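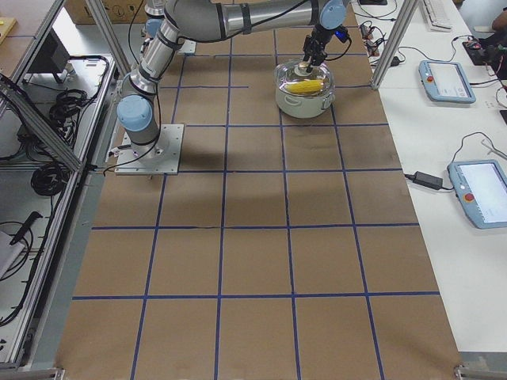 My aunt had boiled corn in the same way for 20 years, and when she went to live in Nomance she left me the method but no measurements. Water, a little sugar, no salt until the end. I was to put one ear in the pot first, alone, and listen to it. So I had one yellow ear lying on its side under the glass lid, and I bent down and listened, and I felt foolish. In June she had sent me a letter with 4 pages about butter and only 2 lines about time.

I read those lines again. "Lift the lid when you stop thinking about it," she had written. I tried to think about the Skudora ferry, and about my rent - but I thought about corn.

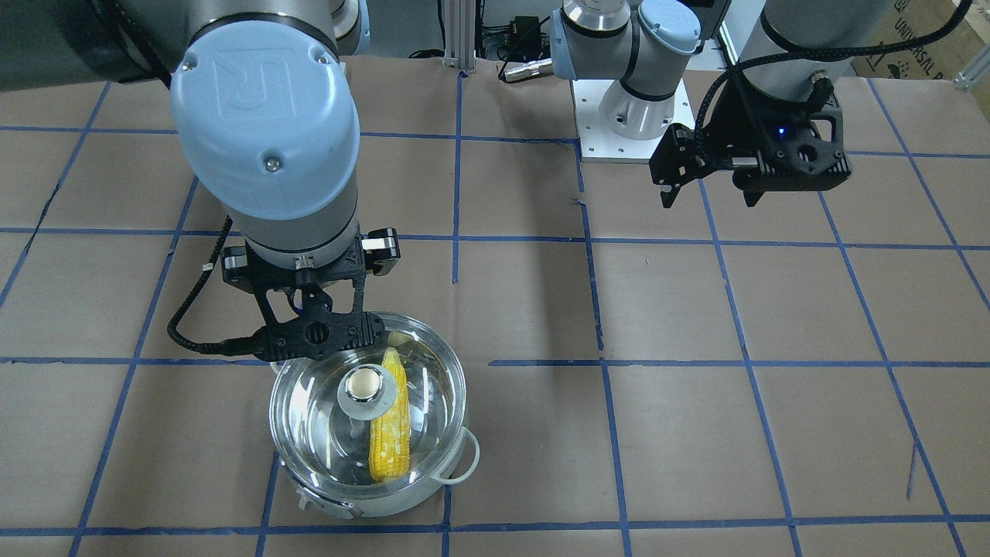 The second evening

I telephoned to Nomance and told her that I had failed. She asked which squares I was using. I had forgotten the squares. In her kitchen every thing had its square between the blue tapes, and the pot was never to stay in one for long.

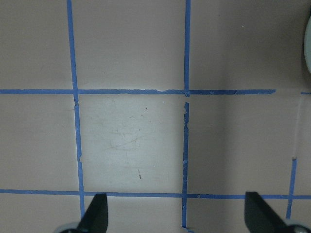
You left it standing too near the middle, said my aunt, and corn does not like to be in the middle. Move it, and then eat it without me.

I moved it one square to the left and went to look for the butter.

August 12, 2022 - by the Breltden story page

Contact Breltden | Copyright Breltden 2022 | Back to top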